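The House Rules for Handling Chips

By Oliwia Jasińska

The first page of the Lurkoron cell handbook has two sentences on it. Hold a processor by its edges. Know where it goes next before you close the fingers. Everybody who works with the arm signs under those two lines, and I can't remember the last time I read a shop rule that made me want to cheer!
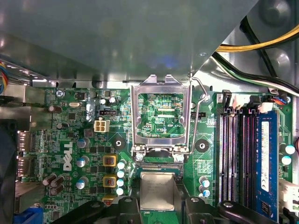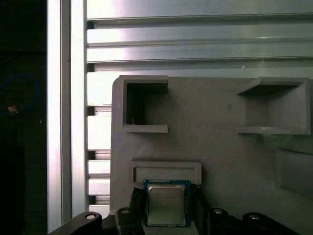
A processor between the fingertips at the motherboard's socket (first photo), and one held at the printed fixture plate (second photo).

Lurkoron takes in retired office desktops, and its people decide which parts still have a life ahead of them. The robot cell started as a side project and has grown a rulebook of 2 parts, one for the machine and one for the people near it. The machine part is the one I drove up on a Friday to read, and I ended up staying until they turned the lights off.

Konrad Malinowski wrote most of it. He came from a bakery equipment plant, where the safety binder was as thick as a loaf and about as easy to read, and he wanted something you could get through over a coffee. So the rules are short. Fingers touch the sides of the part, never the contacts. No move toward a socket starts until the load frame is open and a person has said so out loud. If the part tilts in the grip, the arm backs straight off and waits. It does not try again by itself.

That last one caused a real fight (a friendly one, mostly). Khải Ông, who programs the arm, had a retry routine he was proud of, and he still thinks it would be fine nine times in ten. Konrad's answer was to ask who wanted to straighten pins on the tenth. The retry routine is switched off.

"I lost that one," Khải told me, "and I sleep great."

What I love about the fixture rules is how much thought goes into a lump of gray plastic. Every printed plate gets a number, and the cell log ties that number to the program that uses it. Change a pocket by a hair and it becomes a new plate with a new number, even if the old one looks the same from across the room. Plates get a wipe and a look before the first run of the day. Stray fibers count. Scuffs are allowed on the outside but not on any face that guides a part.

The log now holds 3954 entries, each typed by a person, and Yanti Lau reads them all. She showed me a stretch from June in which the same plate was marked "slightly stiff" by different people on different shifts. Taken alone, each note was a shrug. Together they got the plate pulled and the rule on inspections rewritten, so that every plate is now measured after 750 cycles whether anyone has complained or not.

The people part of the handbook is shorter and a good deal stricter. Wrist strap on before the case is opened. Cables tied or held clear of the arm's path, with a second person checking. One hand on the stop button whenever a new program runs for the first time, and that hand belongs to somebody who didn't write the program. Khải says he used to find this insulting. Now he asks for Yanti, who is quick.

There is plenty they haven't settled. How long should a fingertip stay in service? Should a processor that was dropped a short way onto a soft mat be tested again or scrapped? Aoife Mac Carthaigh, who runs the floor, keeps those questions on the back page under the heading "Argue about this," with space to write, and the space is nearly full. She has promised to have an answer on fingertips in the next edition. The dropped processor is going to take longer, and Konrad has already started a second sheet.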